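I keep reading that you can teach a robot anything now by just showing it. So when Anel Mabaso offered me an afternoon of driving the arms at Dastero, I said yes, mostly so I could complain with some authority.

My job was to pick up a toy pizza slice and put it in a container, by remote control, again and again. They wanted 100 good runs. I managed 44 before my wrist gave out, and I'd call plenty of those generous.

What bugs me is the word "teach." I was the one deciding where to grab and when to let go. The arm copied me, bad habits included – I come in too low every time, and I assume it will too. Oratile Masilela says that washes out with enough data. Maybe. She also said the trained version would be ready to try in June, and I'd like to see it with the slice turned the other way, or the container moved 4 inches.

I'm not saying it can't work. I'm saying an afternoon of my labor went into one slice of fake pizza, and I still eat faster than that.

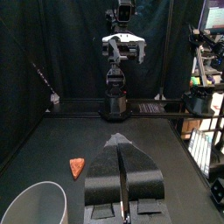
The slice, with the gripper over the table and a second arm at the back.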